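Search this dataset
Go

# Flendulville Open Day: two-arm bench, simulated

Simulated recordings shown to visitors at the Flendulville open day, 2023-07-15. The scene is a rendered copy of our two-arm bench, with a vise, a yellow-handled screwdriver and small parts laid out between the arms.

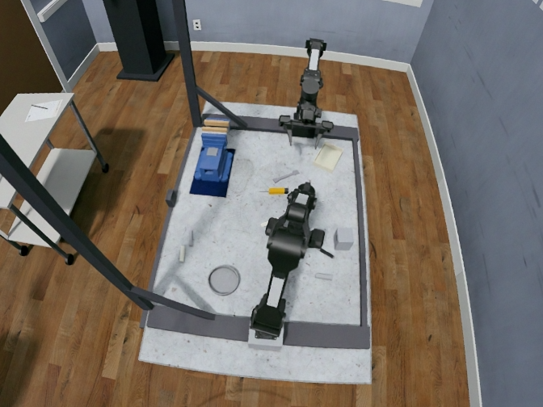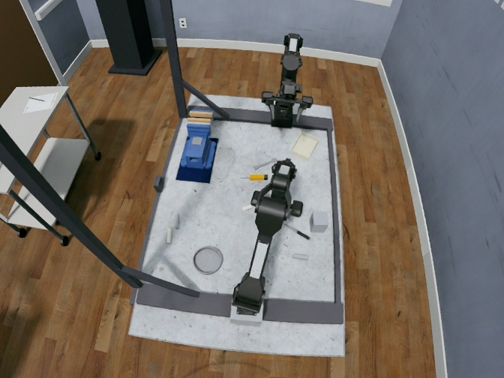

Rendered views of the simulated bench, both arms in view in each.

## Contents

- 752 episodes in total, stored in 10 folders
- 6 task prompts, listed in `prompts.txt`
- joint positions and gripper state for both arms
- rendered colour video, one file per viewpoint

Part placement changes between episodes. The arm bases stay put. Folder 10 holds the runs that visitors picked from the prompt list on the day – it is smaller than the others and the prompts are unevenly spread.

## How the day ran

Each group got a short talk from Ita Keogh, then watched a replay on the wall screen and chose a prompt for a live run in the simulator. Runs were recorded whether or not the task was finished. Check the `outcome` field before you use them for training.

Visitors were not recorded. Groups came from Mac Mathúna and from the Vusen training centre, plus walk-ins.

## Loading

Unpack the folders side by side and point the Trandurex reader at the parent directory. Use the default seed, 3639, if you want the same train and test split we showed on the screen.

## Known problems

- Contact between the grippers and thin parts is approximate.
- Some episodes in folder 4 have a late first frame.
- Lighting is the same throughout, so don't expect models to cope with a darker room.

A corrected folder 4 is planned for September.

## Comments (3)

**pdw_77**
Was there on the day with my daughter. She'd like to know if her run is in folder 10.

**Ita Keogh**
All the visitor runs are in there, but names weren't kept. If you remember the prompt you can narrow it down a fair bit.

**benchrat**
Reader works fine for me. Could you add the camera calibration to the next upload?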